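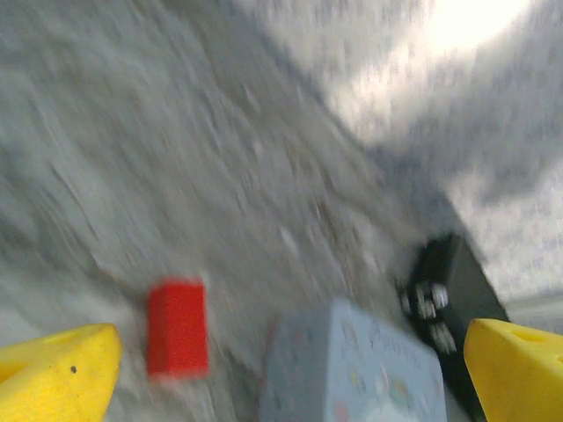 灰与银白,斜向。

莫德姆的潮线:莫琳·戈斯林和她的271张纸

先说纸。因为她一上来就跟我说纸。

我到莫德姆(Modham)的时候下着雨,车站没有出租车,走过去的,鞋全湿。莫琳·戈斯林(Maureen Gosling)开门第一句话:“你手干吗?”我说不干。她扔过来一条毛巾,让我先擦手,再谈别的。那之后将近一个小时,我们没谈画,没谈她的展览,谈的是费纳里(Fenari)纸。一种棉浆纸,厚,边是毛的,吸水慢。她用这种纸画了很多年的海滩,确切讲是海滩上退潮以后剩下的那一条线。海藻,断绳,泡沫干掉以后的印子。别的不画。

有人叫她“画潮线的”。她不讨厌这个叫法。

这批画一共271张,全部是铅笔加炭粉,少数几张上过一层很薄的水墨。今年四月第一次全部摆出来,在卡里略(Carrilho)画廊,楼上楼下都占了。之前零零散散展过,总是挑十几张,配框,打灯,看上去很体面,也很像别人的画。这一次不挑。按画的顺序,一张挨一张,没有框,用小磁钉压着四角。进门往左走,走到头,上楼,接着走。

我去看了两遍。第一遍快,走马观花,觉得重复。第二遍慢,才看出里面的事情。

前面那些画其实相当规矩。有地平线,有远近,近处的绳子粗,远处的绳子细,学院里教的那一套。她是学版画出身,线很硬,转弯的地方有棱。到了后来,地平线没了。不知道是哪一张开始没的,我来回找,找不准,她自己也说不准。反正某个地方之后,画面整个竖了起来,沙滩像一面墙贴在你脸前,上面挂着绳头、碎贝壳、一团一团说不清的东西。没有天。看久了有点晕,也有点闷。

“天太容易了,”她说。“留一块白,大家就觉得是天,就松口气。我不想让人松口气。”

说完她去烧水。水壶响了半天她没听见,还是我去关的。

工作室在她家后面,原来是个船棚,地势低,冬天冷得要命。桌子很长,上面什么都有:削了一半的铅笔,装炭粉的果酱罐,一把鬃毛刷,几块布。炭粉她自己筛。筛好几遍,筛到手指上搓不出颗粒。然后用布蘸,往纸上拍,拍完了再用橡皮往回擦。她的画大部分是擦出来的。先把整张纸弄黑,再一点点找亮的地方。泡沫的印子就是这么来的,近看只是橡皮边的痕迹,退两步,就是一道水刚走掉的样子。

我问用什么橡皮。她给我看,布斯泰蒂(Bustetti)牌,灰色,软,捏成什么形状就是什么形状。用到后来黑得像一块煤,她也不扔,说脏的橡皮有脏的用处,擦不干净,留一层雾。窗台上摆着一排用旧的。

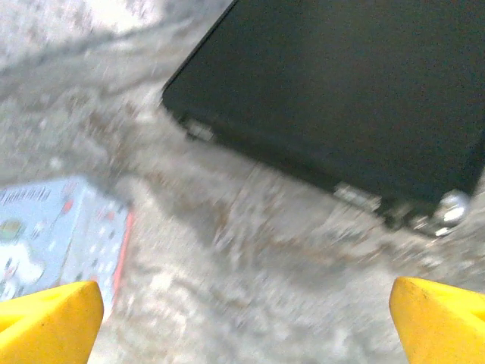
黑色长方形一角,近处是明黄。

再说温德尔·杜塞(Wendell Doucet)。这次展览是他做的,墙上的文字也是他写的。以前研究老的海图,后来转过来做素描,眼睛毒,说话慢,一句话能停三次。我跟他在画廊二楼站着聊,他一直不看我,看画。

他不喜欢人家拿“宁静”两个字说这批东西。他说你看看这些线,哪里静了。确实。第一眼是静的,灰扑扑一片,凑近了全是用力的痕迹,有些地方纸面起了毛,有些地方差一点就破。有一张中间偏下,一段绳子,画了又擦,擦了又画,纸磨得发亮,对着光能看见一块油亮的疤。杜塞在那张前面站了很久。他说当年差点没收进来,戈斯林觉得画坏了,塞在抽屉底下,他翻出来的。

“她说坏了,”他说。停了一下。“我说坏在哪儿。”又停。“她讲不出来。”

这种事他们俩大概吵过不少。戈斯林后来跟我提到同一张,口气还是不服。她说绳子那里就是没画对,绳子浸了水之后往下坠的那个劲儿,没有。她说得很具体:麻绳吸饱了水,弯的地方不会圆,会塌,塌出一个小平面。她画了几十张才画出那个平面。这张没有。杜塞喜欢这张是杜塞的事。

我两边都听,回去又看了一眼。我站杜塞。那块疤好看。

关于卖画。原来一直卖得很便宜,一张3000,装框另算,再早些年2000就能拿走,镇上的牙医诊所里据说就挂着两张。后来她不卖了。理由讲过好几个,每个都不太一样,有一次说是要留着看,有一次说是懒得包装。杜塞的解释是她后来发现这些画得连着看,拆开了就各自成了风景小品,挂在沙发上头。为了这次展览,他们把以前卖出去的也往回借。有人很爽快,有人要写信,有人搬了家找不着。有一位藏家提出来,借可以,但必须带着框展。杜塞跟他谈了好几轮电话,最后那张是带着框来的,单独放在楼梯拐角,看着像客人。

说到这里要讲讲那个楼梯拐角。我觉得整个展览最要紧的地方就在那儿。 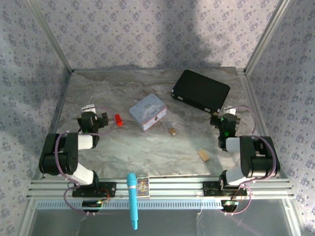 底楼的画还认得出海滩,上了楼就不怎么认得出了,中间隔着这么一段窄楼梯,你得低头看台阶,抬头的时候,眼前的东西换了。楼上头几张,物件开始飘。一截浮子,一个断了的木楔,影子落得不对,或者干脆没有影子,贴在灰里面。你会去找它们搁在什么上头。找不到。炭粉那一层拍得太匀,没有深浅可以依靠。我旁边一个看展的人歪着头看,后来索性把脑袋侧过来,大概是想换个方向试试。

戈斯林对此有个很朴素的说法。她说她蹲着画的。年轻时站着看海滩,后来膝盖不行,站久了疼,就带个小凳子,再后来连凳子也嫌高,直接蹲下去,脸离沙子很近。一近,就没有远近了。什么透视,什么空间,那是写文章的人的事情。她讲这话的时候瞟了我一眼。

杜塞不信。他在墙上写了一大段,讲这批画和十九世纪海员手绘海岸侧影的关系,讲把一条线从地里抽出来单独看意味着什么。写得很好,有点长。我看见不少人读到一半走了。但他有一句我抄下来了:潮线是海每天给自己画的边,每天都改。戈斯林读了这句,评价是“还行”。

也有不喜欢的。跟我一起去的同行,看完出来第一句话是太多了,一半就够。他的意见是数量把单张画压垮了,走到后面眼睛已经木了,好的坏的一个样。我没法完全反驳。楼上靠窗那面墙,中间一段确实弱,同一种处理用了又用,橡皮的那道雾变成了习惯。手熟了,眼睛跟不上。要是让我撤,我会从那儿撤。可是紧接着那段之后就是最后的几面墙,上了水墨的,突然一下子湿了,炭粉被水推开,在纸的毛边上积成一道黑。要没有前面那段闷的,这一下出不来。所以也不好说。

最后那些我想多讲两句。水墨上得极薄,她用的是洗笔水,脏水,一遍一遍刷,刷到费纳里纸终于吃不住,起皱。皱也留着。绳子没有了,贝壳没有了,只有那条线,有时候在上面,有时候几乎掉出纸外。有一张,线只在右下角露出一小截,其余全是灰。站在跟前,能看见灰里头有之前画过又擦掉的东西,一个圈,几道短的,像字又不是字。问她那是什么。她说忘了。

我信她忘了。她对画完的东西兴趣不大。开展那天她只待了很短时间,绕了一圈,发现有一张挂倒了,告诉了工作人员,然后回家。那张挂倒的,后来她又打电话来说算了,就这么着,倒着也行。杜塞坚持转了回来。这件事他们到现在说法不一,我也没弄清楚现在墙上的是正是倒。

临走前一天早上跟她去了趟海滩。退潮,风大,没法说话。她走得比我快,膝盖不好也比我快。走到一处停下来,蹲着,从口袋里掏出本子,很小的本子,铅笔头也短。我站在后头挡风。她画了几笔就收起来了,前后不到几分钟。我问画到了吗,她摇头,也可能是没听见。潮线在她脚边上弯了一下,往防波堤那边去了,上头挂着些绿的黑的,还有一小段蓝色尼龙绳。她从来不画尼龙绳。说它吸不进水,坠不下去,假。

回来的路上倒是聊了一阵。聊她的老师,教铜版的,脾气坏,学生的版子看不上就直接扔进酸里泡一夜。她有一块版就那么泡穿了。捞出来她照样上墨印了一张,中间一个大洞,四周一圈毛毛的黑边。她说现在想想,那张东西和后来画的这些有点像。印了就一张,没留住,搬家的时候丢了。

我问新的在画什么。她今年八字头了,80,自己说的,说完还敲了敲桌子。她说还是那个。纸换了,费纳里停了她要的那个厚度,库存买了一批,用完就得找别的,试过几种,都太光,炭粉挂不住。为这个她烦了一春天。有人寄来样张,她收在船棚的架子上,一张张在背面写字:太滑。太黄。可以,但是响。我问什么叫响。她拿起来抖给我听,是有声音,脆的,哗啦一下。费纳里抖起来是闷的。

她说画的时候那个声音很讨厌,手一动就听见,没法在往下画。

样张里有一种她还没写评语,压在果酱罐下面。

——

“潮线:莫琳·戈斯林素描”,卡里略画廊,一层及二层。展至2026年7月19日。图录由温德尔·杜塞编,收全部素描,楼下柜台有售,毛边本已经没有了。二楼窗边光线下午偏强,想看水墨那几面墙的,建议上午去。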